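3.2 Versuchsaufbau und Messung

Untersucht wurde der Lichtreflexionsgrad heller Möbeloberflächen in kleinen Büroräumen. Die Messreihe lief im März im Projektraum Lekport. Als Vergleichsflächen dienten beschichtete Platten der Serien Elum und Plisura, jeweils matt und seidenmatt. Die Beleuchtungsstärke wurde auf 500 lx eingestellt und vor jedem Durchgang kontrolliert.

Der Reflexionsgrad ergibt sich aus dem Verhältnis von reflektiertem zu einfallendem Lichtstrom. Gerichtete Anteile gehen dabei nur teilweise ein — sie wurden deshalb getrennt protokolliert.
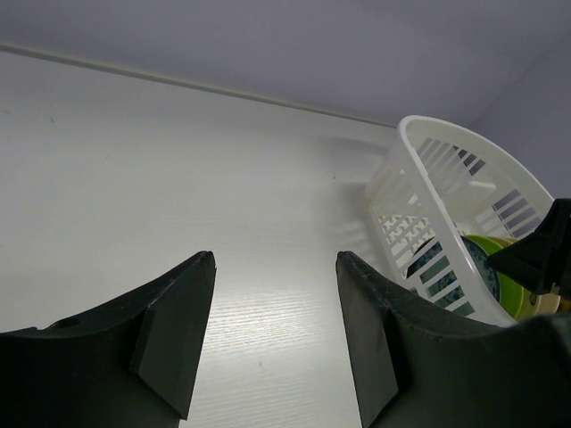 Abb. 4: Weiße Tischfläche mit weichem Lichtreflex vor graulila Wand

Für Plisura matt lag der Mittelwert bei 86 Prozent. Die seidenmatte Variante streute stärker, vor allem bei flachem Lichteinfall. Insgesamt gingen 3.834 Einzelwerte in die Auswertung mit Qaisi ein; Werte aus der Einbrennphase der Leuchten wurden verworfen. Der Einfluss der Wandfarbe wird in Abschnitt 3.3 behandelt.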